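Hinged Lids and Small Latches: Which Box Do You Want to Open Every Day?

Project report, Product Studies 2
Neusa Sales
Room 2301
Handed in Monday, March 4, 2019

Short version

I looked at plastic storage boxes with a hinged lid. The small kind for pencils, sewing stuff, hair clips, screws. Question was what makes one easy to open and close, and what makes people stop closing it. Two parts: a handling test with people, and a wear test on the hinges. Result is at the end, with a list of what I'd do differently, which is long.

Why boxes

My first topic was jar lids but two other groups had jars. Then I looked at my own desk. Every box on it was open. Not one lid down. So either I'm lazy or the lids are bad, and that seemed like enough of a question for a half-semester project.

I didn't find much to read. Plenty on child-proof caps and on packaging for older people, hardly anything on boxes you keep. The Jarnlow handout from week two has a page on "closing effort" that I used for my score sheet, changed a bit.

The boxes

All bought or borrowed in town. I gave them short names so the tables would fit.

Tonder box. Clear, lid lifts off completely, no hinge. This was my comparison box.
Bostura box. White, hinged, two side clips.
Stöcker box. Gray, hinged, lid holds by friction only. No latch of any kind.
Pink box. No maker's name I could find, from the discount shelf. Hinged, one latch.

They are not the same size and I know that's a problem, see later. I couldn't get four boxes the same size with different closures. Tried for a week and gave up.

Part one: handling

11 people, mostly from my year, plus one aunt. Each person sat down, got a box closed, opened it, put in a handful of buttons, closed it, and passed it back. Then again with one hand only. I noted which hand did what, where the thumb went, and whether they looked at the box or not. After each box they gave a grade for opening and a grade for closing, 1 good, 5 bad.

I didn't tell anybody which box I liked. Tried not to make a face either.

Some notes copied straight from my sheets:

Tonder: everyone puts the lid down somewhere and then has to pick it up again. Two people put the box on top of the lid. One hand is no good, the whole thing lifts up.
Bostura: sides of clips are sharp? Three people said so. Good snap though. You hear it.
Stöcker: opens easy. Closes easy. Opens again when you tip it, buttons all over the floor, twice.
Pink: people go for the latch right away. Nobody asked where to open it.

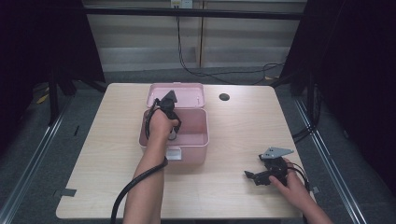
The hinge turned out to matter more than the latch, which I had not planned for. I had a whole column for the latch and only a comment line for the hinge, so most of this comes from the comments. What people want is for the lid to stay put once it's open. If it drops back toward you, you need one hand just to hold it, and then the one-hand round is finished before it starts. The Bostura lid did this on anything but a flat table. The pink one folds back and stands upright behind the base, so the inside is clear from the front and your hand can go straight in over the latch side. The small white latch against the pink was also the easiest thing to find on any of the four, several people mentioned the color before I'd asked anything. On the gray Stöcker you have to feel for the gap. Color contrast was not on my score sheet and it should of been.

Grades, in words as the table didn't survive my laptop:

Opening. Stöcker best, pink close behind, then Tonder, Bostura last.
Closing. Bostura and pink nearly the same, people liked being sure it was shut. Tonder third. Stöcker last, on account of the buttons.
One hand. Pink first by a good distance. Tonder last, two people refused to finish.

My aunt graded everything harder than the students did. She has some trouble with her thumbs. Her order was the same as the rest except that the side clips on the Bostura got the worst grade on the entire sheet. I'd like to have had more people like her and fewer twenty-year-olds with strong hands.

Part two: hinges

For this I opened and closed each hinged box 2000 times. By hand. Over nine evenings, in front of the TV mostly, with a tally counter from the lab. Same table, same chair, swapped hands when tired. I used fresh boxes, not the ones from part one.

Looked at the hinge every few hundred for whitening (the pale line you get when plastic is bent too often) and for side play.

Bostura: pin hinge, no whitening. A little side play by the end. One clip got loose, still closes.
Stöcker: thin hinge, whitening early. A tear at one end on the seventh evening. Kept going, tear didn't get longer.
Pink: hinge fine. Latch got softer. At the start it clicks, at the end it sort of just goes. Still held when I turned it over with the buttons in.

The Tonder has no hinge so it got the evenings off.

I don't think this says much about real life. Real people don't open a box that many times in nine days and they drop things. I dropped nothing. A drop test was planned and then the stairwell was being painted.

What I think it means

Lift-off lids are fine for stuff you keep on a shelf. For stuff you use every day you want a hinge, and it has to let the lid rest open by itself. One latch at the front beats two at the sides, even if two hold better. And make it a different color from the box!

The friction lid is the nicest to use until it goes wrong. If the box never leaves the desk I would still buy it. In a school bag, no.

Price didn't predict anything. I left prices out of the grading so people wouldn't be nicer to the expensive one.

Problems

Different sizes, as said. A small box is easier with one hand no matter what the lid does, so part of the good result for the pink box could be just that.
Order. Everyone got the boxes in the same order. Should have mixed it. By the fourth box people knew the task and were quicker.
Buttons only. Long things like pencils would test the rim, buttons don't.
I was the only one noting things down and I couldn't see both thumbs and the clock. Times are therfore not in the report, I didn't trust them.
No left-handed people. None. Only noticed when I was typing up.

Next time

One box body, different lids. Could be 3D printed, the workshop said maybe in September if the queue is short. Mixed order, at least a few left-handers, more people over sixty. A second person with the stopwatch. And a bag test: box full of buttons in a backpack, walk to the bus stop and back, count what's loose at the bottom.

Attachments: score sheet (blank), handling notes, hinge log evenings one to nine. Evening four is missing a page.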